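Baking tips I don't trust (and a few I've come round to)

Posted in: Kitchen

My sister-in-law sent me another of those lists. You know the sort, kitchen hacks that will change the way you bake, each one shorter than the last and none of them signed by anybody. I have been making cakes most weekends since we moved to Vustport, and I've tried a fair few of these things, usually at the worst possible moment. So I'm going through the list, plus some old favourites that people repeat to me in queues.

Room temperature eggs

Every recipe says it. I made the same plain sponge with eggs straight from the fridge and again with eggs that had sat out all morning. The cold ones made the butter and sugar go grainy and look horrid. Then the flour went in and the whole lot smoothed out. Baked, I could not tell them apart, and neither could my husband, though he would say anything to get on with eating it.

If you're making a whisked sponge with no butter in it, warm eggs do whip up faster and you should bother. For a Victoria sponge, don't fret. If it troubles you, put the eggs in a bowl of warm tap water while the oven heats. Do dry them before you crack them or you'll drip all over the butter.

Tapping the tin to knock out bubbles

I'm in two minds. A light tap on the worktop brings up a few big bubbles, and I suppose that means fewer holes. Some people go at it as if they're hammering in a fence post. You've just spent ages getting air into that mixture. One tap will do.

Sifting the flour

I stopped years ago for ordinary cakes. Modern bagged flour doesn't have weevils and gravel in it. I stir the baking powder through with a fork and get on. Cocoa is another matter. Cocoa goes into hard little lumps that no spoon will ever break up, and then you get a dry bitter pocket in your slice. Sift the cocoa. Icing sugar too, always, even from a new packet.

Bicarb in place of baking powder

No. I don't care what the list says about "a pinch of each". Bicarbonate of soda needs something sour in the bowl, such as buttermilk, yoghurt, treacle or lemon. Without that you get a flat cake that tastes of soap. I have eaten one at a christening and I still think of it.

To check whether your baking powder is any good, drop a little into a cup of hot water. It should fizz straight away and make a fuss. If it sulks, bin it. The date on the tub tells you very little once the lid has been off in a steamy kitchen.

The toothpick test

Fine for sponges, useless for brownies. With brownies you want a few damp crumbs sticking to it, and by the time it comes out clean you have made a doormat. I'd sooner go by the edges. When they look set and dull and have just begun to pull away from the tin, and the middle has a small wobble under a thin crust, take it out. It carries on cooking in the tin, so leave it be.

For a sponge I press the top with a finger. If it springs back, it's done. If it leaves a dent, shut the door and go and do something else.

Weighing the eggs

This one I laughed at and I was wrong. Ctibor Procházka, who ran the bread stall by the station until he retired, told me he never wrote an egg down as a number in his life. He weighed them in their shells and matched the butter, sugar and flour to that. I thought it was fuss. Then I weighed mine. The last lot came to 222 g in their shells, so it was 222 g of everything else, and the cake was the best I'd made in months. A smaller one for just us took 132 g of each and was every bit as good. Eggs from a mixed box vary far more than the label lets on.

You do need scales you can believe. Mine are Masex, bought cheap, and they're good except at the bottom end. Ask them for a teaspoon's worth of anything and they sit at nought until you've piled on enough for a hotel. Use measuring spoons for salt and raising agents, level them off with a knife, and keep the scales for the big stuff.

Oven temperature

Here I am properly suspicious, mainly of ovens. Ours is a Brinkmann that came with the house and runs hot at the back left, so anything on that side is brown before the rest has set. The list says to "get to know your oven". Thank you, list. What did help was a tray of sliced white bread. Cover the shelf with slices, turn the oven on to a middling heat, and look at them when they've begun to colour. The dark slices show you where the hot spots are. It costs a cheap loaf and you can eat the evidence with marmalade.

Turn the tin round once the cake has set on top and not a moment before. And leave the door alone in the first half of baking. That old rule I do believe, having sunk a coffee and walnut through nosiness.

Banana skins, apple slices and other things in the cake tin

The claim is that a slice of apple in the tin keeps a cake moist. It keeps the tin moist. The cake goes tacky on the outside, and within a couple of days the apple is a worry all by itself. A slice of bread does work for biscuits that have gone too hard, if soft is what you want. For a sponge, wrap the cut side tightly and eat it sooner. I've never had one last long enough to need rescuing.

Do not put the cake in the fridge unless there's fresh cream in or on it. It dries out and tastes of whatever is next to it, which in our fridge is onions.

Freezing

I expected to hate this and I don't. Plain sponge layers freeze very well. Let them go completely cold, wrap them twice, and write on the packet what they are. You think you'll remember. You won't, and you'll defrost a lemon one for a chocolate birthday. I keep them up to 6 weeks. The list says half a year, and I can only suppose its author has never tasted a cake that has spent the winter beside a bag of prawns.

They are also easier to slice and ice when half frozen. The crumbs stay put.

Greasing and lining

Cake release spray: I bought a can of the Ullton one because it was on offer. It leaves a sticky brown film on the tin that takes more scrubbing than a stuck cake would have. Soft butter on a scrap of paper, a circle of parchment on the bottom, done. Butter wrappers are good for this too, so I keep a few folded in the fridge door.

Don't flour the tin for a chocolate cake, use cocoa. Flour leaves white patches that look like mould in a poor light.

Separating eggs with a plastic bottle

Yes, you squeeze it and it sucks up the yolk, very clever. Now you have a bottle to wash with yolk up the neck. Use the shell halves, or your clean hand. Do each egg over a small bowl first and tip the white into the big one only when you're sure, otherwise one broken yolk at the end spoils the lot. I say that every time and still skip it when I'm late.

And do wipe out the bowl before you whip whites. The lists tell you to rub it with a cut lemon. A clean bowl with no grease in it does just as well. I avoid plastic ones for meringue, as they hang on to fat however hard you wash them. 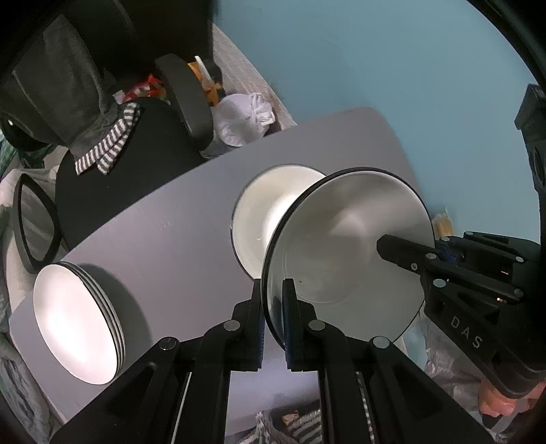
Lemon is worth having in the house anyway, mind you, for the icing. A squeeze of it with icing sugar beats plain water icing by a mile, and you need far less juice than you think. Add it in drips. If it goes runny there is nothing for it but more sugar, and then you've got enough icing for the whole street. I'll do the other half of the list in June, when I've had a go at the one with the microwave and the brown sugar. I don't hold out much hope for it.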